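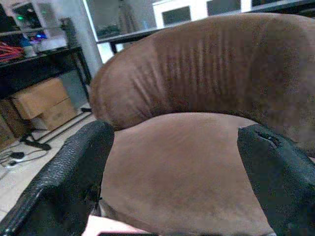 Nulska adds redirect checking to its site migration service

Nulska, the web development firm, has added automated redirect checking to its site migration service. The check compares every address on the old website with its counterpart on the new one and lists any that return an error, loop, or pass through more than one redirect.

A crawl of 2000 addresses takes 42 minutes. Results are supplied as a spreadsheet and kept for 20 days after launch.

The check was first used on the move of the Tekley parts catalogue to a new content management system, which left seven addresses to be corrected by hand.

"Old links stay in bookmarks and printed leaflets for years," said Adjoa Ofori, technical lead at Nulska. "They need to be tested one at a time."

Redirect checking is included in all migration contracts from January.

Press contact: Sandra Bunting, Nulska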